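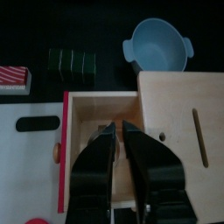

Figure 5.1 Toy kitchen goods: a light blue plastic pot and a dark green wooden block with white wavy lines.

Chapter 5
Fixed and Variable Costs

In the previous chapter we learned how a small firm records what it buys and what it sells. In this chapter we ask a different question: how much does it cost to make one piece of something? The question looks simple, and many owners of small workshops believe that they know the answer. When we ask them to write it on paper, they usually write the price of the material and perhaps the wages. The rent is forgotten, and also the insurance, the heating and the machine that was paid for three years ago.

After studying this chapter you should be able to:
explain the difference between a fixed cost and a variable cost;
calculate the cost of one unit at different levels of production;
recognize costs that are partly fixed and partly variable;
discuss why a low unit cost does not always mean a good result.

5.1 A first case: Stollix

Stollix is a small maker of wooden toys. Its workshop is on Pevska Street, on the ground floor of a former bakery. The founder, Boris Milošević, made furniture before he turned to toys, and he still buys his wood from the same supplier, Petek. In its first year the firm had only one product, a set of play vegetables packed in a plain box.

Every month Stollix pays $3000 for rent, insurance and the lease of its saw. These payments are the same if the workshop makes many sets or if it makes none. We call them fixed costs. The wood, the paint, the packaging and the piecework wages come to $5 for each set. If no sets are made, this money is not spent. We call these variable costs.

Suppose that in June the workshop makes 200 sets. The fixed cost for each set is $15, the variable cost is $5, and the unit cost is therefore $20. If the workshop makes 400 sets, the fixed cost for each set falls to $7.50 and the unit cost to $12.50. The rent has stayed the same – it is only divided among more sets.

Students often make a mistake at this point. They say that the fixed cost "went down." The total fixed cost stayed at $3000. Please keep the words total and unit clearly apart in your notes, as we will need both of them in every section that follows.

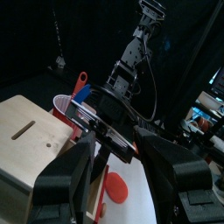 Figure 5.2 A box of pale plywood.

Packaging is a good example of a cost that is easy to put in the wrong group. A box that is sold together with the goods is a variable cost, because each new set needs a new box. A box that stays in the workshop and is used for storage for many years is equipment, and its cost must be treated in another way (see Chapter 8). The same object, bought from the same carpenter at the same price, can belong to either group. What decides is the use.

Transport is more difficult. Stollix sends its goods with the carrier Inport, which collects from the workshop each Friday. Inport asks for a monthly fee and, in addition, a small charge for every parcel. Euan Kinnear, who kept the books for Stollix in its second year, at first entered the whole invoice as a fixed cost. The error was small while sales were slow. Before the winter holidays it became large, and the firm accepted an order from a chain of shops at a price that hardly covered the delivery.

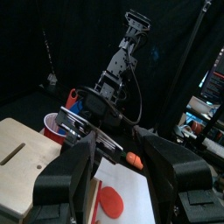 5.2 Costs that are partly fixed

A cost is called mixed, or semi-variable, when one part of it stays the same and the other part changes with production. The invoice from Inport belongs here, and so do most bills for electricity and telephone. To work with a mixed cost we must first separate its two parts. When the invoice shows both parts, this is easy. When it shows only one sum, we compare a busy month with a quiet one, and this method is the subject of the present section.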